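Hinholm notebook, June, afternoon block
Task: garment on hanger, hanger on rail (Willix practicum, assignment 2)
Present: me (D. Golob), Xiomara Lindgren on teleop, later swapped

Picked up from the morning with the same yellow shirt and the brown wooden hanger. Left the other garments on the rail so the right side stays cluttered. Xiomara wanted it cleared for the first block. I said no, the assignment text says the rack is used as found, and the cluttered side is where we lose most of our trials anyway.

Recalibrated both hands before starting. Left thumb offset was out again after the restart, same sign as last time. Wrote the new value to the Dasix config and not to the launch file, so anyone who starts from the old launch file will overwrite it. To be fixed properly.

Notes on the grasp:
- Shoulder-edge pinch on both sides holds the shirt and hanger together during transport. Lower grasp on the sleeve lets the hanger rotate inside the collar.
- Grip force above the current setting creases the fabric and gains nothing. Leave as is.
- When the left hand releases first, the hook swings toward the operator's right. When the right hand releases first, the neckline drags. Prefer left first.
- Keep the left index finger extended after release. Curling it early has caught the sleeve more than once.

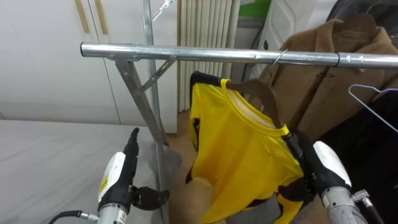
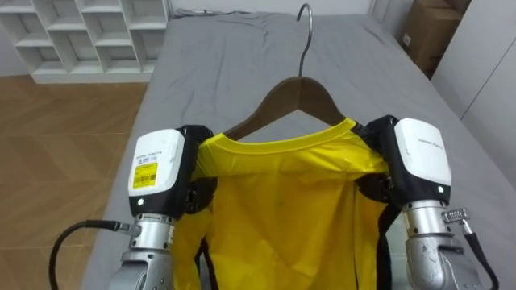
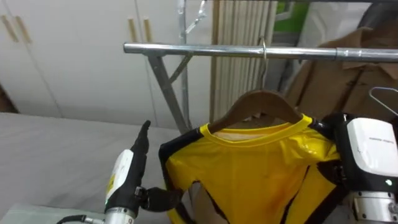
Yellow shirt on the wooden hanger, both arms. On the rail in the first and third, over the bed in the second.

Dataset state at end of block: 1,321 episodes in the Grgić folder, of which 784 pass the automatic filter. Another 142 are flagged for manual review, nearly all for the same reason: the hook is hidden by the right hand at the moment of placement and the labeler cannot assign a contact time. The remainder are rejects and stay in the folder until the course is graded.

The contact time problem is ours to solve before the report. Options discussed:
(a) take contact from the wrist force trace. Works on the clean trials I tried, noisy when the other hangers move.
(b) approach the rail with the right wrist rolled outward so the hook stays in view. Costs reach at the far end of the rail.
(c) drop the label for occluded trials and report placement success only.
Xiomara is for (c). I would like to try (a) on the flagged set first - the script exists, it only needs the filter window changed.

Cable routing: left cable still comes close to the bed edge when the arm turns from the bed to the rack. Add slack at the base and a second clip. Check the connector on the right forearm at the same time.

Operator swap halfway through. My approach is slower than Xiomara's and I overshoot the rail in height before coming down. She comes in nearly level and corrects at the last moment. Both styles are in the data now, tagged by operator in the episode header. Worth a paragraph in the report if the policy ends up averaging the two.

To do:
- rerun force-trace script on flagged episodes
- move thumb offset out of the config
- clip and slack, left cable
- ask whether the wire hanger counts as a separate class or as clutter
- XL: upload the review sheet before 5 pm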